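Fadham Training Area Civil-Military Liaison Group
Minutes of the regular meeting, 11/05/2024
Town Hall Annex, Clendton

Present: the training area command (chair), range control, the engineer detachment, the town of Clendton, the county roads department, the county emergency office, and the residents' delegate for the Closora side. Apologies were received from the school district. A quorum was confirmed.

1. Minutes of the previous meeting

Approved with one correction. Under item 5, "north gate" should read "northeast gate." The correction applies to both places where the phrase occurs.

2. Matters arising

2.1 The replacement warning signs for the Closora footpath have been delivered to range control. Installation is pending agreement with the landowner on the position of the last sign before the stream crossing.

2.2 The town reported that the shared call log is now in use by both duty desks. Entries made by the town and by range control use different time formats. Range control will convert its entries to the 24-hour clock.

2.3 The question of dog walkers inside the outer boundary was carried forward.

3. Exercise schedule

3.1 The command presented the schedule for the spring exercise, to be held in April. The visiting contingent will arrive by road and rail and will be housed in the Stanciu barracks. Total strength, including the host battalion's support elements, is planned at 455.

3.2 Live firing is limited to small arms and mortar practice rounds on the southern ranges. No demolitions are planned. Night firing will take place on not more than 10 nights and will stop at 2300 on each of them.

3.3 The town asked whether the 2300 limit covers blank ammunition and pyrotechnics. The command stated that it does not cover blank ammunition in its present wording. The group agreed that the public notice must state this plainly. The command will ask the exercise planning cell whether blank firing near the Closora boundary can be brought under the same limit.

3.4 Helicopter movements will follow the existing western corridor. The residents' delegate asked that the minimum altitude over the school be restated in the notice. Agreed.

4. Noise complaints

4.1 Range control recorded 23 complaints in the reporting period. The majority concerned vehicle movement at night on the perimeter track, with the remainder divided between firing and aircraft. All were answered in writing.

4.2 The residents' delegate noted that the written answers use a standard paragraph that does not state whether the activity complained of was scheduled. Range control will add a line giving the schedule reference or the words "not scheduled."

4.3 The portable noise monitor remains at the Closora pumping station. The emergency office asked for the raw readings as well as the monthly averages. Range control had no objection, subject to a check by the command's legal officer.

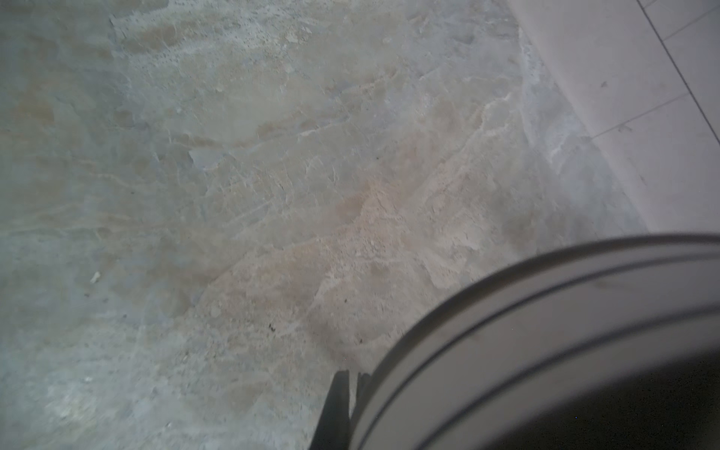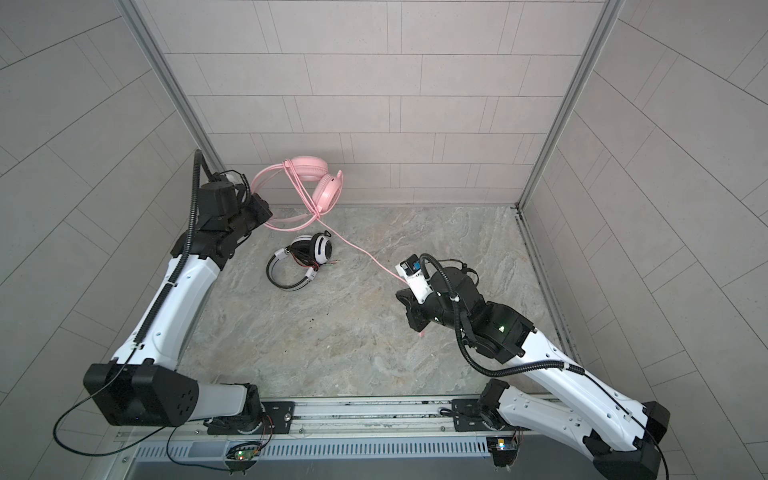

5. Convoy routes and road condition

5.1 The county roads department reported on the Clendton approach road. Edge wear is visible at the two bends below the quarry turn. The department does not consider the road unsafe for wheeled military traffic but recommends that tracked vehicles continue to be moved by transporter only.

5.2 The command confirmed that all tracked vehicles for the spring exercise will arrive by rail at the Fadham siding and will not use the approach road.

5.3 A contribution of $4,000 from the command's road maintenance allotment was proposed for shoulder repair at the lower bend. The roads department will carry out the work before the exercise if the transfer is received in the current quarter. Approved, with the town abstaining.

5.4 The town asked for convoy packets to be spaced so that the rail crossing can clear between them. The engineer detachment will prepare a revised movement table and send it to the town for comment.

6. Emergency coordination

6.1 The radio check between the emergency office and range control was completed. Coverage was poor in the valley east of Stanciu. The emergency office will lend a portable repeater for the exercise period. Responsibility for batteries lies with range control.

6.2 The casualty evacuation plan was reviewed. The primary landing site is unchanged. The alternate site has been moved to the hard standing behind the vehicle wash, and the grid reference in annex B must be amended before distribution.

6.3 Fire access gates are to be unlocked or staffed whenever live firing is in progress. No change.

7. Other business

7.1 The command gave notice of a public information evening ahead of the exercise. Venue to be arranged by the town.

7.2 The residents' delegate asked that minutes be posted sooner. The secretary will post drafts marked as unapproved.

8. Actions

Range control: items 2.1, 2.2, 4.2, 4.3
Command: items 3.3, 3.4, 5.3, 6.2
Engineer detachment: item 5.4
Emergency office: item 6.1
Town of Clendton: item 7.1

The meeting closed at 1640. The next meeting will be called by the chair.

Comments (3)

Guest: Does the 2300 limit apply on the last night too? Last time it ran over.

Closora resident: The sign by the stream has been missing for months. Please put up a temporary one until the landowner answers.

Guest: Item 5.3, why did the town abstain? The minutes should give the reason.

Recent items
Range closure notices
Spring exercise: public notice (draft)
How to report noise or low flying
Clendton approach road: temporary speed limit

Contact the secretary | © Fadham Training Area Civil-Military Liaison Group | Back to top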